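About Plallis

Plallis collects examples of robots doing everyday tasks. Our customers use them to train systems that learn from what they are shown. 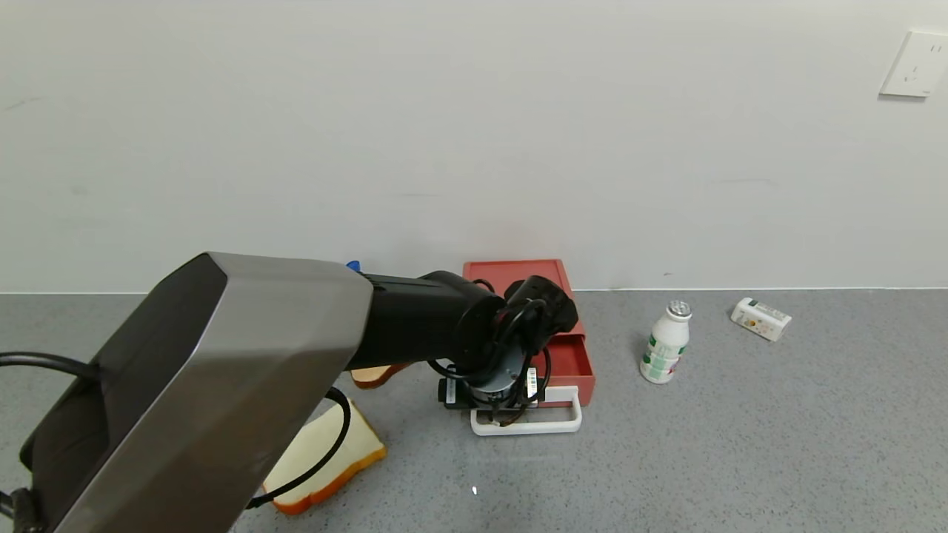 We started with one arm, one table and a spreadsheet. The first set we delivered was small and covered a single job, opening and closing a drawer. The customer came back and asked for the same job with other things on the table, and then for the same job started from a different arm position. Most of our work since then has followed that pattern. A learning system that has seen a drawer opened one way tends to be good at opening it that way, so customers want the variations as much as the task itself.

What we do

An operator guides the arm through a task from start to finish. We record the camera views, the joint positions, the gripper commands and a written instruction in plain words, such as "open the drawer" or "put the bread in the drawer." One complete run is called an episode. A session is a block of episodes recorded at one table with one arrangement plan.

Before a session the operator gets a sheet that lists the task, the objects and the starting positions to cover. Objects are moved between episodes according to the sheet. If an operator thinks the sheet is missing something, there is a space at the bottom to say so, and the planner reads it before the next session is scheduled.

We mostly work with household items: drawers, boxes, food, bottles, cartons and dishes. Customers may send us their own objects. We store these in labeled bins and return them at the end of the project if asked.

Where we work

Our recording rooms are in the Watkins building. The office and the review desks are one floor up. We have 6 recording stations, each with its own arm, table and cameras. A station can be set aside for one customer or shared between projects, and the price depends on which of those you choose.

Tables are wiped down between sessions. Food is replaced when it no longer looks or handles like food, and bread has to be replaced most often.

How we check the work

Every episode is watched by a person who did not record it. The reviewer marks it as complete, partial or failed, and notes anything the customer should know, such as a slipped grip, a second attempt or an object that moved when it should have stayed put. Failed episodes are kept. Some customers want them and some do not, so they are delivered in a separate folder with the reason written down.

We also check that the instruction matches what was done. If the sheet says "open the top drawer" and the box has a single drawer, the wording is corrected before delivery. Small errors of this kind are common in hand-written instructions, and they cause trouble later in training.

Timing is checked by software. If a camera and the arm log drift apart, the episode is flagged and either corrected or dropped from the set.

Our projects

Poltura is our kitchen and food-handling collection. It contains 3980 reviewed episodes across 70 tasks. Drawers and containers make up the largest part, followed by picking up and placing packaged food. Poltura is available under license and can be extended with new tasks on request.

Grarnance is the software we wrote to run our sessions. It shows the operator the next arrangement, starts and stops the recording, and sends finished episodes to the review desks. It began as a set of scripts and still looks a bit like one. We do not sell Grarnance separately, but customers who book a reserved station can log in and follow their sessions as they are recorded.

Custom collections make up the rest of our work. The smallest one we accept is 80 episodes of a single task. For anything new, we record a short trial set first and send it to you before planning the full collection. Changes at that stage are free. Changes to the task after the full collection has begun are quoted separately.

Who works here

Our staff is made up of operators, reviewers, planners and a small engineering team. Operators come from many kinds of jobs, and no robotics background is required. New operators train on a practice station, and their first sessions are reviewed in full by two people. Operators are paid by the hour and not by the episode. We tried paying by the episode early on and saw more rushed runs, so we stopped.

Privacy and ownership

Custom collections belong to the customer who orders them. We do not reuse them in Poltura or show them to other customers without written permission. Cameras are pointed at the work area, and any episode in which a person's face can be seen is removed during review.

Working with us

Send us a short description of the task, the objects involved and the format your training code expects. If you have footage of your current system getting the task wrong, include that too. It helps our planners choose which starting positions to cover. We reply with questions, a proposed session sheet and a price.

Visits to the Watkins building are by appointment. We are taking bookings for reserved stations from March.

Page last updated February 27, 2022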